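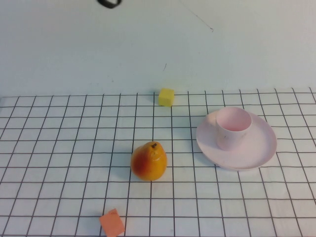 Chapter 3
Where Things Are: Grids, Squares and Saying It Clearly

Before any sums. Look at a table with a few things on it and try telling someone in the next room where each one is. Harder than it sounds. "Over there" no use. "Near the pear" fine, but which side?

This chapter is about place. You will need squared paper, a ruler, a soft pencil. Calculators away until section 3.4.

What you should know already: left and right, rows and columns, counting on and back. If columns and rows still get muddled, go back to the end of Chapter 2 and do the Weredia street map again.

3.1 Starting with words

Most of us describe position by picking one thing and working outwards from it. The pear is in front of the yellow cube and a little to the left. The pink plate is over on the right. Good enough for laying a table. Not good enough for a builder, or a map.

Two problems. First, left and right depend on where you stand. Walk round to the other side of the table and they swap. Second, "a little" means nothing much. A little to you, a lot to an ant.

So, squares. Put a grid under the things and you can count. From the cube to the pear is about three rows of squares, coming towards you. Anyone can check that.

A warning about far-off squares. They look smaller towards the back of a table, but on the sheet they are evenly spaced. Count squares, dont measure with your eye. Same if the sheet has a ripple in it, the lines bend but the count stays the same.

3.2 On a line or in a square?

The cube sits across a grid line. Which square is it in, then? Both, a bit. We need a rule, and we need to stick to it. In this book we use the lines and not the spaces, and we always go along first, then up.

Try it now
Draw a grid on squared paper. Put down a rubber, a coin and a pencil sharpener. Write where each one is in words, then again using the lines. Swap with a partner, clear the paper, and put everthing back from the notes alone.

Keep your notes. They are needed for the Skoteck warehouse problem, where the shelves are numbered up to 871.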